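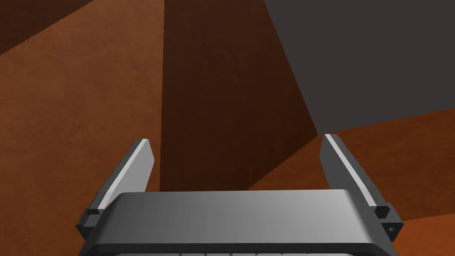

Accueil > Vie de l'atelier > Réunions > Achats et matériel
27 Feb 2020 – par Shahla Talebi
Classé dans : Comptes rendus, Budget

Réunion achats robotique, compte rendu

Je reprends mes notes telles quelles, vous me direz si j'ai mal compris quelque chose (ça m'arrive, surtout quand Manouchehr parle chiffres et que mon café refroidit). Nous étions 10 autour de la table, Manouchehr Nouri présidait, je tenais la plume.

1. Approbation du compte rendu précédent

Approuvé, avec une correction : le chariot de charge est bien à la charge de l'atelier et pas du bureau d'études. Pardon à tous ceux qui ont reçu mon tableau avec l'erreur dedans !

2. Bras et pinces, où en est-on

Manouchehr a repris la demande depuis le début pour les nouveaux. On veut équiper deux postes de préhension sur la ligne Shirazi, donc deux bras, et il reste à choisir les pinces. Le devis de Rinddale pour l'ensemble tient à 46 000 euros hors taxes, pose comprise, formation non comprise. Celui de Skekis est moins cher à l'achat mais le contrat d'entretien est obligatoire dès la première année, et là tout le monde a un peu grimacé.

J'ai demandé si on pouvait prendre les bras chez l'un et les pinces chez l'autre. Réponse de Manouchehr : oui sur le papier, mais il faudrait une bride d'adaptation et quelqu'un pour porter la garantie en cas de casse. Je continue à trouver l'idée bonne, je le note ici puisque c'est moi qui écris.

Longue discussion ensuite sur la course des doigts. L'atelier voudrait une ouverture plus large pour les bacs, le bureau d'études préfère garder une pince parallèle simple à deux doigts et revoir la forme des bacs. On n'a pas tranché. Les deux équipes s'échangent leurs cotes par écrit et on en reparle.

3. Simulation avant achat

C'est le point qui m'a le plus intéressée, alors je m'étale un peu. L'idée est de continuer à travailler en simulation, avec une vue prise juste derrière la pince, avant de signer quoi que ce soit. Les décors restent très simples, quelques murs, deux ou trois cadres accrochés, et pour l'instant cela suffit pour discuter de ce que la pince cache à la caméra.

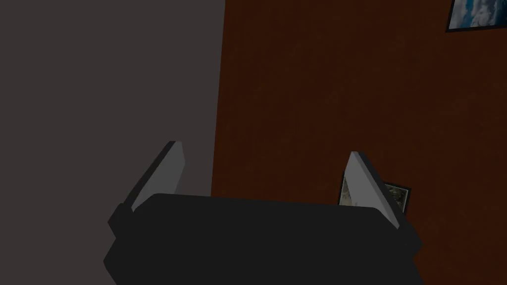

Côté budget, il faut renouveler la licence du logiciel Lodard pour 14 mois (pour retomber sur l'exercice comptable, sinon on paie à cheval et c'est pénible à justifier) et acheter une station de calcul. Manouchehr propose de prendre la station sur le reliquat informatique, il en reste nearly rien selon lui, presque assez selon moi – on vérifiera avec la comptabilité avant de se disputer pour de bon.

Question posée en séance : faut-il un deuxième poste de simulation ? Avis partagés. Je suis plutôt pour, on perd un temps fou à se passer la place, mais la demande est repoussée au budget suivant.

4. Décisions

– Licence Lodard : renouvellement accepté, je lance le bon de commande.
– Rinddale et Skekis : on leur demande à chacun un devis révisé, formation incluse et entretien chiffré à part.
– Choix des pinces : reporté, cotes à fournir par l'atelier et le bureau d'études.
– Station de calcul : accord de principe, sous réserve du reliquat.

5. Divers

La clé de l'armoire à outillage est toujours introuvable. Si elle est dans votre poche, rapportez-la-moi, je ne poserai aucune question.

Prochaine réunion en avril, Manouchehr enverra la date. Merci de m'adresser vos points à l'ordre du jour avant, et pas dans le couloir !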